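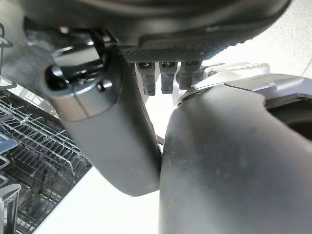 Budget for a dish-loading arm: what do we forget to count?

Posted by Niall MacAulay
Monday, October 26, 2020

Hello everybody. I must prepare a budget for next year and I would like to hear from people who have already bought this type of equipment.

We run a shared kitchen at Ratlow, in a building with small offices. The plan is to buy one robot arm with a two-finger gripper, which takes plates from the rack at the sink and puts them into a normal household dishwasher. No glasses and no knives in the first year. We have asked Trarnero for an offer and they gave me a price for the arm, the gripper and the base. It is inside our limit, but I am afraid the offer is only the beginning.

My doubts are these:

Must I put money for a second pair of fingers from the first day, or can it wait?
Is it better to buy new plates which are all the same, or to pay for more setup work with the plates we have?
How much free floor do I need in front of the counter when the dishwasher door is down?

We have 16 people who eat at noon, so it is not a big kitchen. The money must be decided before the end of the year and delivery would be in June. Thank you for any advice, also if the advice is not to buy.

Euan Aitken

I made this same plan for our site at Niven, so I can tell you where my numbers were wrong.

First, the fingers. Yes, buy the second pair now. I paid 421 dollars for ours with shipping, and when I ordered it separately I also waited 30 days. During this time the arm did nothing and people loaded the dishwasher by hand, as before. Ask Trarnero if the pads can be changed alone, without the whole finger. In my offer this was not written and I did not ask.

Second, the plates. I would buy the same plates for everybody. We had three sizes in the beginning and each size was a separate line in the setup invoice. For 16 people the plates are the cheapest item in your whole table.

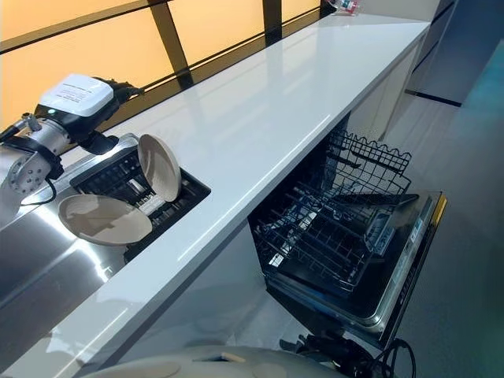
Gripper on the rim of a plate at the sink rack, with the dishwasher open next to it.

Look at the space. The door goes down and the rack comes out toward you, and the robot also wants to be close to the counter. In my drawing I measured with the door closed, which was a stupid mistake, and we had to move a cabinet. Measure with the door fully down and the upper rack out. Then draw the base on the floor with tape and ask a person to walk past it with a tray. I can't give you one number for this, because it depends on the base they offer you.

Please think about the cables also. If they hang near the door, somebody will catch them one day. I put some 400 dollars for covers and cable holders and it was enough. I would also write these in the budget, each in its own line:

training for two persons, not one
a visit after the first month, when you know what is not working
an electrician, if you have no free socket on that wall
the hours of your own staff – I forgot this completely and my manager was not happy

One question back to you: who will put the plates in the sink rack? If they stand badly in the rack, the gripper has a hard time taking the rim. We had to teach the people first, and it took longer than teaching the robot.

Sullumance

too much money for 16 people, get a second dishwasher. one for clean and one for dirty, no one needs to unload anything

Niall MacAulay

Thank you both. Euan, I had the door closed in my drawing too, so I will measure again this week. The second pair of fingers is now in the table, and the electrician.

About the second dishwasher, I proposed it last year, but there is no place under the counter without removing the drawers. I will put it as option B with a price, so they can compare.

For the rack, each person puts their own plate after eating. I understand now this can be a problem. Did you use a sign on the wall, or did you explain it to everyone in person?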